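We use cookies to remember your list settings. Accept / Manage

Re: [drurcombe-menders] tidying up wire ends

Hello all,

Somebody wrote on the list yesterday evening:

> My leads come out looking like spaghetti. Do you
> sleeve the bundle first or crimp first? I've bought
> a bag of 300 Prantl terminals and wasted a fair few.

I'm a crimp-first person, always have been! Strip the end, push the terminal on, squeeze, then give it a proper tug (harder than feels polite). Only then do I pull the wires together with a little sleeve. I let the black and the red run side by side and leave a decent loop, so nothing's straining at the ends. A white table helps no end too, as I'm forever losing bits on the brown one.
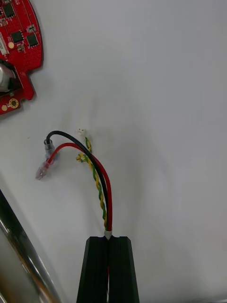
The person who asked wrote back to say the Lukier crimpers never close all the way on the small terminals, and was it worth getting a Wondar pair instead. I'd try the next notch along first. Mine were just the same until I found the adjuster, a tiny wheel by the hinge.

I've got 188 spare terminals in a jam jar if anyone's short. I'll bring them to the hall in May.

Cheers all

Recent threads
Sticky kettle switch
Which solder for beginners?
Lamp flex, two core or three?

Drurcombe Menders list | Contact the list owner | Back to top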